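Getting a wired connection up to the loft room

I put this off for two winters, grumbling at the wireless every evening, and then did the whole job in one wet afternoon (with a stop for tea, naturally!). If your spare room is a long way from the router, a cable really is a lovely thing to have.

Start by measuring the route with a bit of string, going up and over every door frame, and then add a metre at each end. Mine came to 35 metres, well inside the usual limit. Buy solid copper cable if you can, and clip it along the skirting every 300 mm or so it doesn't sag.

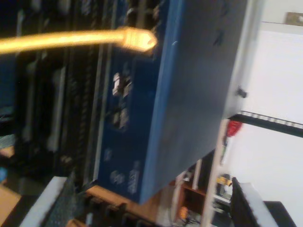

Go gently round the corners. A nice wide curve is what you want, and never a sharp fold, however tempting it is behind a bookcase. Keep the run away from mains wiring where you can, and cross it squarely where you can't.

Once both ends are in, push until you hear the click, turn off the wireless on your computer and try a web page. If nothing happens, swap in a short cable you trust and test each end in turn. Label both ends before you put the furniture back.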